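Family scripture study with teenagers - what time of day?

olberg_dad
We have tried reading together at 6 in the morning since August and it is going badly. Two of the kids are asleep by the second verse. Has anyone moved it to the evening and kept it going?

srajput51
We moved ours to right after dinner. One chapter, then a prayer, then dishes. Some nights it is only half a chapter.

Tirach
I would stick with mornings. Evenings fill up with practice and homework, and you end up skipping three nights out of five. Tired kids still hear the words.
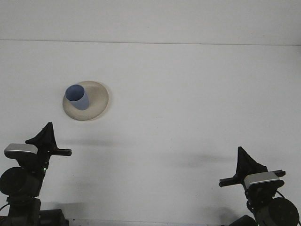

olberg_dad
Do you read straight through or pick a topic for the week?

srajput51
Straight through, except in December, when we read Luke 2 and stay there a while.

Tirach
We do topics. Last week was Psalm 143. Reading straight through lost my kids somewhere in Leviticus.

srajput51
Mine liked Leviticus more than I did - lots of questions. I still don't think a sleeping kid hears much.

olberg_dad
Going to try after dinner starting Monday. Will keep Sundays in the morning.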